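周三去Drukside看Prilton玻璃厂的开放日

Prilton一年开放两次，一月那次人少，我报的就是一月。从Devville坐早班车过去，单程40分钟，下车后沿河走一段上坡路，厂门在左手边。门票2欧，现金或刷卡都行，要提前在网上选时段，现场不补票。

上午九点半进场，先在门房领护目镜和耳塞。第一站是配料间，隔着玻璃看，石英砂、纯碱和回收碎玻璃分仓存放，按单子称重后送进料斗。讲解员说碎玻璃加得多，熔化温度可以降一点，燃料也省，但颜色不好控制，所以做透明器皿的那条线只用本厂的边角料。

第二站是炉子。站在黄线外面已经很热，冬天穿的外套最好先存在门房，我没存，一路抱着。料滴从炉口落下来，剪断，进模，压制成形，整个过程很快，拍照基本拍不清。带把手的杯子要多一道工序，杯身出模以后把手才接上去，接口处还得用火再烧一遍。厂里的人说，废品大多出在这里，要么歪，要么接口有气泡。 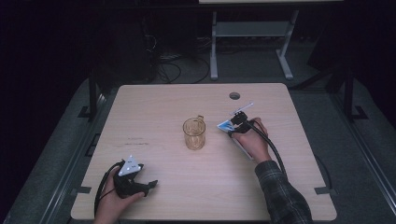
参观完能不能在厂里买到杯子？
可以买，门市在出口旁边，只卖二等品和停产款，开到下午四点，正品要到镇上的Kassab商店去买。

第三站是退火窑。窑长106米，杯子放在网带上慢慢走，从一头到另一头温度一级一级降下来。这段没什么可看的，就是一条很长的铁皮通道，侧面有几个小窗。讲解倒是在这里讲得最细，说家里的杯子倒开水炸裂，有时是退火没做好，有时是杯壁厚薄不匀，光看外表看不出来。

检验间不让进，只能在走廊里看。灯箱前面坐着检验员，杯子拿起来转一圈，放下，换下一个。走廊墙上挂着旧模具和产品目录，最老的一本纸已经发黄，里面的啤酒杯跟现在门市里卖的差别不大。展柜里编号的样品最多到295号，后面的据说还在仓库没整理。

中午在厂里食堂吃的，豆子汤配面包，味道一般，分量够。下午本来还有一场手工吹制演示，因为换炉嘴取消了，门票不退。想看吹制的话，订票前最好打电话问一下。

回程的车一小时一班，周三下午三点以后改成两小时一班，站牌上写得很小，我错过一班，在河边的咖啡馆等到天快黑。带小孩去要注意，十岁以下不能进炉区，厂里也没有托管的地方。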